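The woman who walks the old salt road

She has just come in from the rain when we meet at the tea room in Nelwood, and she is already talking before her coat is off. "Have you been up to the ridge yet? You must, even in this!"

She has spent 20 years following the old salt road on foot, from the coast at Pimora to the market town of Asfaw, and she can't get enough of it.
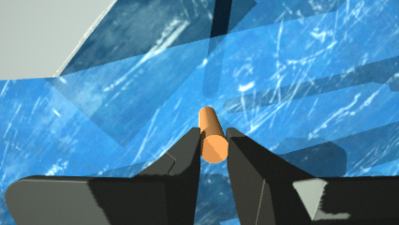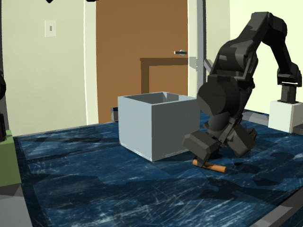 The small orange cylinder, in two computer-rendered views.

It started with a map in a junk shop. "It had this thin dotted line on it, no name, nothing," she says. "I thought, well, that goes somewhere." She set off that October with a flask and the wrong boots, and slept the first night in a sheep shed.

The stretch she loves best is the climb over Truketia, where the path tops out at 2,462 feet and the old paving still shows through the turf (she drew me the shape of the stones on a napkin). "You can feel the ruts with your hand. Carts did that, hundreds of them, all loaded with salt! I still get goosebumps."

She keeps a notebook for every walk, and her index of field names has reached 1,564 entries. Older farmers are her best source. "You ask about one gate and you get the whole valley. Who fell out with who, which spring never dries up. I write as fast as I can."

Would she ever try a different road? She laughs and pours us both more tea. "There's a drovers' track that joins it below the ridge. I've only done the bottom bit. I'm going back in April, if my knee lets me."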